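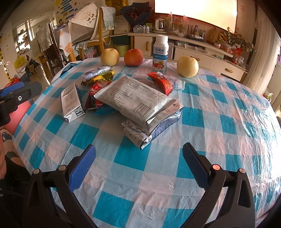 We need people to tidy tables for us. Paid, at home, your own table, your own snacks if you like. It's the next round of the Jotwood study on teaching robot arms to clear up after people, and what we are after is ordinary mess. Crinkled plastic cloth, a milk carton lying on its side, a big silver foil packet with a smaller one half tucked under it, that's a proper good table and we would like many more like it. You hold a gripper in each hand, squeeze to pick, squeeze less to let go, and the cameras on them record what you do. No robot comes to your house.

Places: 23 households
Where: anywhere within the Eddale bus area, both sides of the river
When: starts in May, each household does its sessions over a fortnight
Pay: by the session, plus a flat sum for the set-up visit. Rates in the info sheet, we'll send it the same day you write
Run by: Unance robot learning group, Eddale
Contact: Nokuthula Masilela, participant coordinator

What we did last time

Short version. 12 households, 1,166 recordings, of which 1,064 were usable. The rest went for dull reasons, mostly a hand over the lens or the recording stopped before the last item was put down. We trained one policy on the lot and another on the same number of recordings made at a single tidy bench in our lab by people who knew what they were doing. Same arm, same test kitchen, same items for both.

The home one did better at thin things. Foil wrappers, flat sachets, anything that lies against the cloth. It had learnt to come in low and from the side, which is what people do with a wrapper when they don't think about it. The bench one came straight down and pinched at nothing, or pinched the cloth. On fruit and bottles there was no real difference, both fine.

The home one was worse at stacks. If one packet lay over the corner of another it would go for the bottom one about as often as the top and drag the pair. We think that's a gap in the recordings. Most of our 12 households laid things out side by side, very neat, even when asked not to. Hence this call, and hence us going on about mess.

Ademir Falcão did the training and the tests and has written it all up, ask for the report if you want the tables. It's quite readable. Plots at the back.

What you'd do

Set-up visit first. One of us comes with the kit, fits the grippers to your hands, shows you the squeeze, sits with you for a few practice goes. Bring out whatever you would normally have on the table. Allow an hour and a half, it's usually less.

After that you're on your own, with a phone number to ring. A session goes like this:

Put things on the table. Any order, any way up. Overlaps please.
Press record on the tablet. Wait for the tone.
Hold the grippers still in front of you for a breath, fingers open.
Clear the table one item at a time. Food to one side, rubbish in the bag we give you, drinks upright at the back.
Still again. Stop.
Muddle it all up and go again.

One clear is one recording. Sessions are short and you can stop in the middle, just tell us where. Nobody minds a half session and you're paid for the part you did.

Don't speed up as you get used to it. Everyone does! The policy copies your pace and the arm can't keep up with a person in a hurry. Slowish and steady, like you've got a cup of tea in the other room that's still too hot.

If you drop something leave the recording running and pick it up with the grippers. We want the drops. Last round people kept deleting them to be helpful and we lost some very good recoveries that way. If it goes on the floor, stop, start a new one.

Both hands. One hand holds the big thing, other takes the small thing out from under. You'll find your own way. We won't correct it unless you are using your real fingers, which does happen, especially with crisp packets.

Things we'd like on tables

Empty packets and full ones. A full one holds its shape and an empty one doesn't and the arm needs to know both.
Shiny things. Foil, lids, sweet wrappers. Hard for cameras, so yes please.
Cartons, standing or lying down.
Fruit, any, but hard-ish. Soft plums were a mistake.
Bottles with the lids on tight.
Labels in any language. We had mostly British supermarket packets last time and would really like to get away from that.
Patterned tablecloths, oilcloth, plastic, lace, bare wood, whatever you've got. Checks are good. Please don't iron it or smooth it out for us.

Not wanted: glass, knives, open drinks, medicines, anything hot, anything you'd be upset to lose. Nothing with your name and adress on it, so no post and no parcels.

Who can take part

18 or over.
A table you can stand or sit at for half an hour and that isn't needed for anything else just then.
Two hands able to squeeze something like a stiff bulldog clip, over and over. If you have trouble with your wrists or thumbs have a word with us before signing up, there is a lighter spring and it suits some people very well.
Left-handers, yes. We're short of them.
No technical knowledge at all. If you work in robotics, sorry, not this time, we've seen what you lot do with the bench.
Glasses fine. Long sleeves pushed up.
Sharing a house is fine but everyone in it has to agree first, and one form per adult.

Children and pets out of the room while recording. The cat thing is serious, we have lost afternoons to it.

About the cameras

They look down the fingers at the table but they have a wide view and they pick up a lot of the room behind. Chairs, shelves, windows, what's on the walls. Have a think about which way you face. Take down anything you don't want on a recording, turn off screens, put a cloth over photos. No sound is recorded.

You can look through every recording on the tablet before it's sent and delete any of them, no reason needed, still paid. After it's sent you have until the end of the study to ask for it to be taken out. Past that point it's in the training set and we can't pull it back out of a trained policy, and the consent form says this in plain terms. Read that part twice please.

Recordings stay within the group at Unance and our partner Fontes, who make the grippers and want the squeeze data to sort out finger wear. Faces get blurred automatically and then somebody checks. If we ever want to use a still from your home in a talk or on a poster we ask you for that picture, separately, and you can say no to it.

Money and practical bits

Paid by bank transfer, end of the month you finish in. If you stop early you're paid up to where you stopped.
We buy the rubbish bags. Snacks you buy for the sessions, keep the reciept and we pay it back up to the limit in the info sheet. You can eat them afterwards.
Kit is insured by us. If it breaks, it breaks, ring us.
Charge grippers overnight. They take ages.
Pads wipe clean with a damp cloth. Not washing-up liquid, it leaves them slippery.
Lightest box to carry is the tablet, heaviest is the charger, and we do the carrying both ways.

How to apply

Write to Nokuthula Masilela at the participant desk, subject line "Jotwood tables". Tell us:

your first name and which part of Eddale
how many people live with you
what kind of table, roughly how big, round or square
which hand you write with
mornings, afternoons or evenings
whether stairs (for the boxes)

A phone photo of the table as it is right now helps us a lot. As it is, please, no clearing up first.

We pick for variety and not first come, so a big gap between writing and hearing back doesn't mean no. Took part before? You can apply again but new households go ahead of you. We keep a reserve list and people do drop out, so say if you'd be happy to be rung at short notice.

Desk is open 10 till 4 for phone questions. Outside that leave a message, say it slowly, the line is poor.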